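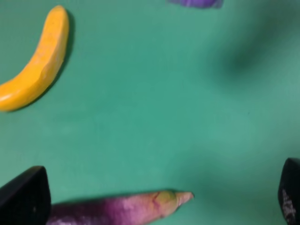 # Setting up the Zatix wrist camera kit for a first pick

Updated 02/04/2026 by Kirsty Chisholm

The Zatix kit is a small camera, a bracket, a USB cable and a license for the Korelari pick software. It sells for $698 and fits most light arms with a two-finger gripper. These steps cover the job from bare bracket to a first pick with toy food on a plain tabletop. Plan on an afternoon if you haven't mounted a wrist camera before.

## Before you start

You need:

- an arm that already moves and homes correctly
- a parallel gripper with its own driver installed
- a matte work surface in one color
- a few toy fruits and vegetables
- a 2 mm hex key (the one in the box is soft, so use your own)

Green works well as a surface color. A yellow banana stands out strongly on it, and a purple eggplant does too. Avoid glossy table covers. Overhead lamps leave bright spots on them, and the software sometimes outlines the spot as an object.

## 1. Mount the bracket

Turn off power to the arm. Fit the bracket to the wrist flange with the four short screws, then slide the camera in until it clicks. Point the lens toward the fingertips.

Run the cable along the arm and leave a loop at the wrist. Turn the wrist by hand through its full range and check that the cable never pulls tight.

## 2. Check the view

Power up, open Korelari and choose **Live view**. Open the gripper all the way. Both fingertips should show in the bottom corners with clear table between them. If you see only one finger, loosen the bracket and turn it slightly. If the fingers fill the lower half of the view, tilt the camera up one notch.

A finger will often cover one end of whatever is lying close to it, as with the eggplant and the left finger in the picture at the top. Leave the camera alone in that case. The software takes most of its information from the approach, before the object gets that close.

## 3. Mask the fingers

Go to **Setup > Mask** and draw around each finger with the gripper open. Close it and draw again. Save both. Pale marks on a finger need to be inside the mask too, or they may be picked up as small objects.

## 4. Set the light

Use soft, even light. Shadows are fine if their edges are blurred. Hard shadows from a desk lamp caused most of my missed picks until I moved the lamp back and bounced it off the wall.

Set exposure to manual. Start at 100 and raise it until the table color looks right on screen. On my bench I ended up at 200.

## 5. Run a first pick

Put one object on the table, away from the edges. Set speed to low, press **Find**, and wait for the outline. If the outline follows the object, press **Pick** and keep a hand near the stop button.

Add a second object once the first pick is steady. Long toys should be gripped across the middle, so check the grip line on screen before each move.

## Known problems

**Blurred view while moving.** Lower the wrist speed or add light and shorten the exposure.

**Object found, but the grip lands to one side.** Run the mask step again, then the hand-eye routine. Tianyou Yu wrote a shorter version of that routine, and it's in the downloads folder with the bracket drawings.

**Camera drops out.** Try a different USB port before replacing the cable. Hubs gave me trouble.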